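Why Do Lids Have Dips in Them?

Hi, it's me again, Ottó Győri! Last time I wrote about zippers, and a reader in Pirotmont asked if I could do lids next. Lids! I laughed, and then I went into my kitchen and looked at mine, and I didn't come out for a very long time. There is so much going on in a lid.

Let's start with the job. A lid keeps things in (flour, beads, soup) and keeps other things out (dust, ants, your little brother's fingers). You could do that with a flat plate if you wanted to. My grandmother did! She put a saucer on top of the sugar bowl and that was that. But try picking up a flat plate that fits exactly over a bowl. Where do your fingers go? You end up scratching at the edge with your nails.

So the people who design lids have to give your fingers a place to go. One way is to stick a knob on top, like the one on a cooking pot. Knobs are great, but now you can't put another pot on top of that one. It wobbles and slides off – I have tried it, and it was loud.

The other way is to go down. You make a dip in the middle of the lid, called a well or a recess, and then you put a bar across the dip. Your fingers go down into the well on each side of the bar, you pinch or grab it, and up comes the lid. 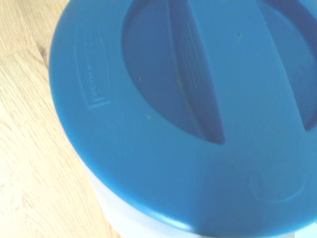 A blue lid with a handle bar across its well, on a white container.

Look at how much darker the blue is down in the well. It's all one lid, but the well sits lower than the rim and part of it is in shadow. The broad top of the bar catches the light, so it looks as bright as the rim. Shadows are really useful for this! If you want to know which parts of a thing are high and which are low, and you aren't allowed to touch it, look for where it goes dark.

Now, how do you get a shape like that out of plastic? Lots of plastic lids are made in a mold. A mold is a bit like a gelatin mold or an ice cube tray, except it's made of metal and has two halves that squeeze together. Little plastic beads get melted until they're gooey, and the goo is pushed into the gap between the halves. It fills up every corner, then it cools and goes hard, the halves open, and out pops a lid. If the mold has a space for a handle, the handle comes out with the rest of it, all in one piece. No glue and no screws!

Here's something to try at home. You'll need modeling clay and a coin.

Roll out a circle of clay as thick as your thumb. Press a dip in the middle, big enough for two fingertips. Try to lift the circle using only the dip. It's tricky, isn't it? Now roll a fat little sausage of clay, lay it across the dip, and squash the ends down hard on the rim. Let it dry overnight and try again, pinching the sausage. Then balance your coin on top of the bar. If the coin stays put, you've made a nice flat handle. Mine was lumpy, and my coin rolled under the refrigerator, where it still lives.

You can also go on a lid hunt. I went on one at my friend's house in Wadden and we sorted them into piles on the floor: knob lids, dip lids, screw lids, snap lids, and one we couldn't agree on at all (it came from a teapot and had a sort of tongue inside). Ask a grown-up before you start taking the lids off things, and put every one back on the container it came from. We mixed up two and had a very puzzling cup of cocoa that evening.

If you find a lid that doesn't fit any of those piles, draw it and send it to me. I'm putting the best drawings on this page in August.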